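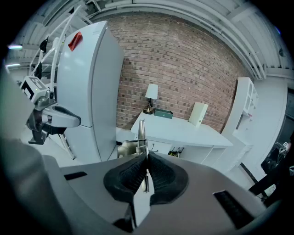 ## Ticket 269 – stream drops out during live shows, music automation is fine

**Opened:** Thu 19 October, 6.40pm
**Opened by:** Tincuța Nedelcu (Drive show)
**Picked up by:** Akihiko Onishi
**Status:** closed, see bottom
**Priority:** high, Saturday broadcast from the Clindine Hotel coming up

### As reported

Web stream and phone app both go silent during live shows. FM is fine the whole time. Listeners texting in, one bloke in the middle of the Svetozár Danko interview said he got the question and no answer. Goes quiet, comes back by itself, goes quiet again. 87 listeners on the stream before the first drop, 4 left by the end of the hour. Please fix before Saturday, we've been plugging it all week.

### Log

**6.55pm, AO**
Listening on phone, app and browser. Both dropped at the same second so not the app. Don't ask people to reinstall the app pls, we did that in August and half of them never came back.

**7.05pm, AO**
Trerkora (playout) looks normal. Green meters, track times moving. Automation took over at 7, stream rock solid since. Left it running over dinner. Nothing.

**8.30pm, AO**
Pulled the encoder log. Drops are all the same shape:

```
17:46:12 input level below threshold
17:46:22 silence timer expired, closing connection
17:46:52 reconnecting to Grilleck
17:46:55 connected
```

So we are hanging up on Grilleck, they're not hanging up on us. Every drop is our own end closing it. Emailed them anyway.

**9.10pm, AO**
Question is why the encoder thinks it's silent when FM can hear a person talking. FM feed comes off the desk after the processor. Encoder feed comes off a different output. Need someone in the studio to look at what's patched where. Domnica in tomorrow from 10.

### Next day

**10.20am, DA**
In studio. Desk program 1 goes to processor then FM. Desk program 2 goes to encoder. Automation is on both. Mics are on program 1 only!! Guest mic, host mic, phones, the lot. So whenever they talk with no music bed under it, the encoder gets nothing.

**10.25am, AO**
That'd do it. But Tincuța said they heard the questions?

**10.40am, DA**
Went back through the buttons one at a time. Host mic 1 is on both. Host mic 2, guest 1, guest 2 and phones are program 1 only. So her questions go out if she's on mic 1, long answers don't. Matches what the bloke texted.

**10.50am, AO**
And that's why it's only interviews. Ten seconds of someone else talking and the timer trips. Good spot.

**11.00am, DA**
Who changed it tho. Desk preset is called "DAGNY TRAINING" and it's loaded as default. Will ask.

**11.35am, Dagný Eyvindsson**
Yes mine, sorry. Took guest mics off program 2 so trainees could practise without going out on the stream. Saved it as its own preset, didn't know the desk boots into whatever was saved last. There was a power cut Wednesday night so it would have rebooted then.

**11.40am, AO**
No dramas. Explains the timing. Wednesday night restart, first live show after that was Drive.

### Fix

1. Loaded preset "ON AIR STANDARD" from the desk menu.
2. Checked every mic and phone channel has program 1 AND program 2 lit.
3. Saved it last so it's what comes up on boot.
4. Power cycled the desk with automation on the bypass. Came back with the right preset.
5. Locked presets with the admin PIN. Training one is still there, load it by hand, load the standard one again when you finish.
6. Silence timer on the encoder changed from ten seconds to 60. Ten was silly, one long pause in a play reading and we're off.
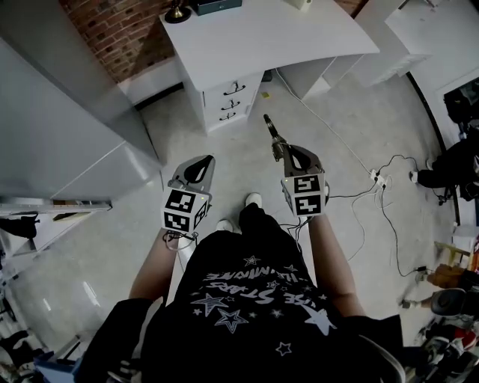 *Star T-shirt, white sneakers, a gripper in each hand.*

### Testing

**1.15pm, DA**
Talked on guest 2 with no music for 17 minutes. Read out the gig guide twice and then the back of the Dovhaniuk CD (new album, track three is a ripper). AO listening on the app.

**1.35pm, AO**
Heard all of it. No disconnects in the log. Guest 2 is a bit quiet compared to host 1, up the gain a touch.

**1.40pm, DA**
Done. Phones also tested, rang my mum. Fine.

**2.20pm, AO**
Grilleck replied, nothing wrong their side, they see us disconnecting. Knew that. Closed their ticket.

**6.30pm, TN**
Drive went right through with no drops. Svetozár has said he'll do the interview again Tuesday by phone. Can someone check the recording from the first one, is it any good or did that lose the guest mic as well?

**6.50pm, AO**
Logger records off program 1 so you've got the lot. It's in the shared folder under Drive. Put it up as a podcast if you want.

### Still to do

- Clindine broadcast Saturday: comes in on the outside line channel. Checked, it's on both programs. Band wants to send a stereo mix, fine, but send it 10 min early so we can set level
- print the preset list and tape it inside the rack door – DA
- small UPS for the desk. Ask for a quote, seperate ticket
- text alert when the stream disconnects, so we're not relying on listeners
- the 30 second reconnect wait could come down, leaving it for now

Closed 7.00pm, AO. Reopen if it drops during the Clindine thing, I'll have my phone on.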